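6. Oiling and looking after the top

Applies to all Huveck tops in pale wood. If yours came painted or lacquered, skip to section 7. Not sure? Drop of water on the underside. Soaks in – it's unfinished, carry on. Sits there – it's sealed, leave it alone.

New tops leave the Clestach workshop bare. No oil, no wax. Do the first oiling before you use it for anything wet.

What you need

Huveck top oil (small tin, in the fixings box)
Lint-free cloths, plenty
Fine sandpaper and a cork block
Masking tape
Gloves
A metal bucket with a lid, for used cloths

Any clear oil sold for kitchen worktops will do if the tin has gone missing. Don't use olive oil or sunflower oil. They go sticky and then they smell.

CAUTION. Oily cloths can catch fire by themselves when left bunched up. Soak them in water straight after use, lay flat outdoors to dry, then bin. Never leave them in a pocket or on top of the washing machine.

6.1 Before you start

1. Bring the top into the room the day before. Lay it flat on two battens, not leaning on a wall.
2. Check the size while you can still see the edges. The standard Edon top is 1,064 mm along the long side. If yours measures short, stop here and ring us. We can't swap a top once oil has gone on it.
3. Window open, heating low. Pets out.
4. Wipe off dust with a barely damp cloth. Let it dry completely.
5. Look along the surface with a lamp held low. Mark any rough patches with a bit of tape.

Knots and stripes of darker grain are normal. Boards vary from one top to the next and the difference will show more after oiling. Not a fault.

6.2 Sanding

1. Sand along the grain. Never across, never in circles.
2. Light pressure, whole surface, not only the marked patches or you'll get pale spots later.
3. Round the top edge over very slightly. A sharp edge chips and won't hold oil.
4. Brush off, then hoover with the soft brush fitting.
5. Do the underside as well. Doesn't need to be pretty.

NOTE. No steel wool. Little bits stay in the grain and turn into black specks the first time the top gets wet.

6.3 First coat

1. Stir the tin. Don't shake.
2. Underside first. Pour a small pool, spread it with a folded cloth, thin as you can.
3. Wait until it no longer feels wet, turn over, do the face and then the ends. The ends drink a lot more, so go back to them untill they stop.
4. Wipe off everything that hasn't soaked in. Anything left standing dries to a shiny, tacky skin.
5. Leave for 6 hours. Longer in a cold room.

6.4 Second coat

Same again, half the oil. Rub down lightly with used sandpaper first – the surface will feel furry after coat one, that's just raised grain. 2 coats is enough for a desk or a hobby table. Kitchens, do one more on the face only.

Colour: expect pale tan to warm up a little. It will go on changing for a few months, faster by a window. Move lamps and trays about now and then or you'll have their outlines.

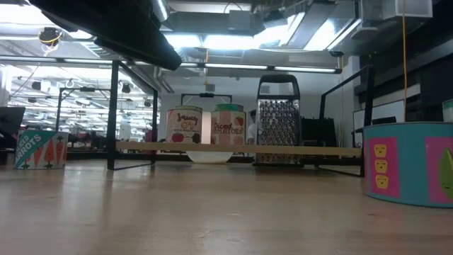
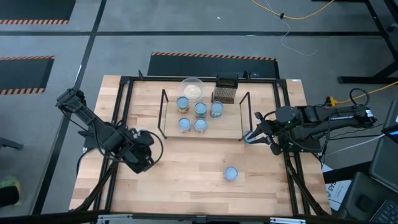 Tabletop in light-coloured wood, both views.

6.5 Drying and hardening

Light use the next day. Full hardness takes longer, so for the first week:

– no wet glasses or plant pots
– no rubber feet, no plastic mats
– nothing hot, even with a trivet
– no newspaper, the ink comes off

If it's still tacky after a couple of days there was too much oil. Put a little fresh oil on a cloth, rub hard, wipe dry straight away. Repeat next day if needed.

6.6 Everyday care

Damp cloth, drop of washing-up liquid, dry with a towel. No bleach, no scouring cream, no steam cleaner.

Water rings: sand lightly along the grain, dab of oil, wipe.
Dents: damp cloth over the dent, warm iron on the cloth for a moment. Lift and look. Let it dry fully and re-oil the spot.
Black marks: usually wet metal, tins mostly. Lemon juice, rinse, dry, re-oil.
Scratches: leave the small ones for the next full oiling.

Re-oil once a year, or when water stops beading. April is good, windows open and the heating going off. Write the date on the underside in pencil, you wont remember.

6.7 Loose screws

Wood moves with the seasons. Check the bolts under the top at every re-oiling. Snug, not tight. The Chuensuk brackets have slotted holes so the top can shift – don't fill the slots and don't add extra screws through the rail.

Legs and levelling feet: see section 8.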